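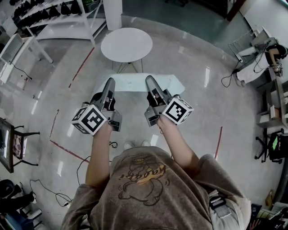 Round white table, thin crossed legs, nothing on top. The aqua-tinted one in front is low, with angled corners.

Showroom Tables, Flullwood

Charmaine Baloyi keeps telling me the Zesten floor is worth a Sunday. I went in January and I'm not convinced. The polished concrete is gray, the pillar is white, the shelving at the back is white metal - fine, but I came for tables. Legs that meet and cross underneath look clever in a catalog. I'd want to lean on one for a week before paying 156 for it. The low one is 118, and I have shins.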